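Clearing and Wiping Down a Shared Wooden Desk
Feltstead Study Rooms, Guidance for Room Users
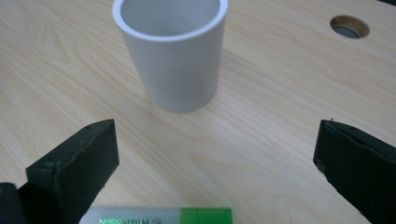
Leopold Steiner asks that cups be lifted and never slid, as grit under the base leaves fine scratches that no cloth will remove. His request has been adopted as step 1 below.

Users are expected to leave each desk ready for the next booking. The procedure takes around 4 minutes.

1. Lift any cup straight up and carry it to the kitchen counter. Do not stack cups on the desk.
2. Remove papers, pens and chargers. Where a desk has a round cable hole, draw cords up through it slowly and check that no plug remains below.
3. Brush crumbs into your hand, working away from the hole.
4. Dampen a soft cloth with plain water and wring it out well. Wipe in the direction of the grain, from the back edge to the front.
5. Wipe the rim of the hole with a dry corner of the cloth. Bare wood takes up water quickly and may swell.
6. Dry the whole surface with a second cloth.

Spray cleaners, bleach and scouring pads are not permitted on wooden desks. Rings that remain after drying should be reported to the front office, extension 316, with the desk number. Please do not attempt to sand or oil them.

Cloths are kept in the supply closet and are replaced each October.

Last revised June 2, 2020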